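4. Setting up the bread box

Applies to the Riro bread box with roll-top lid, part no. 2614. Read this section before first use.

Caution: Do not lift the box by the lid. The pivots are not designed to carry the weight of the body.

In the third and fourth pictures the lid is swung open.

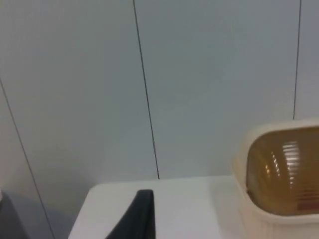
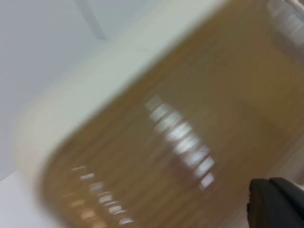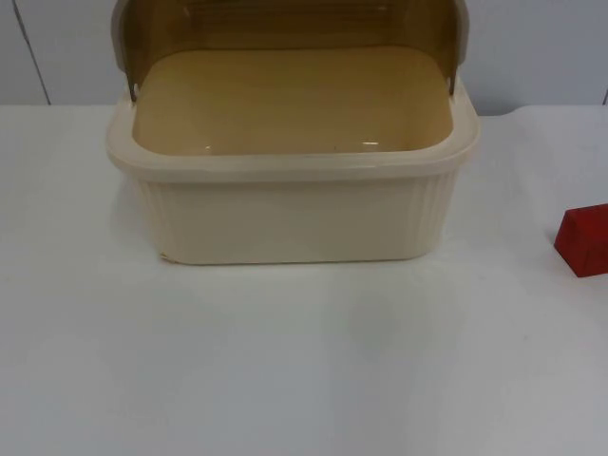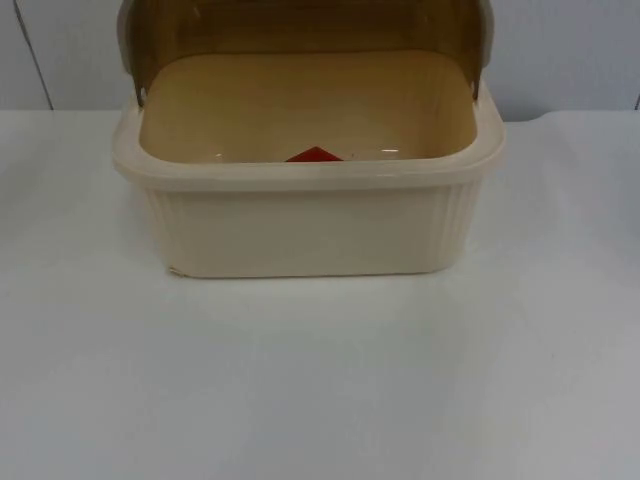
Nima Ranjbar wrote in to add that a box pushed hard up against the wall never opened all the way in her kitchen, and that moving it forward by the width of two fingers cured the problem. Clearance is covered in step 2.

4.1 Placement

1. Choose a flat, level surface away from the stove and out of direct sunlight.
2. Set the box down and swing the lid fully back. If the lid touches the wall, move the box forward until it swings freely.
3. Check that both pivots are seated. Press each one inward with the thumb until it stops.
4. Close the lid and open it again. It must move without scraping on either side.

Note: A new lid may feel stiff. Do not oil the pivots.

4.2 First cleaning

1. Remove any tags or loose packing pieces from inside the box.
2. Wipe the inside and the rim with warm water and mild dish soap.
3. Rinse with a clean cloth and leave the lid open until all surfaces are dry.

Caution: Do not use scouring pads or alcohol on the lid. The tinted plastic scratches and may cloud.

4.3 Loading

Let fresh bread cool for 2 hours before storing. Do not load more than 3000 g. Keep loaves below the rim so that the lid can close.

Replacement lids and pivots are supplied by Jastura. Quote the part number when ordering.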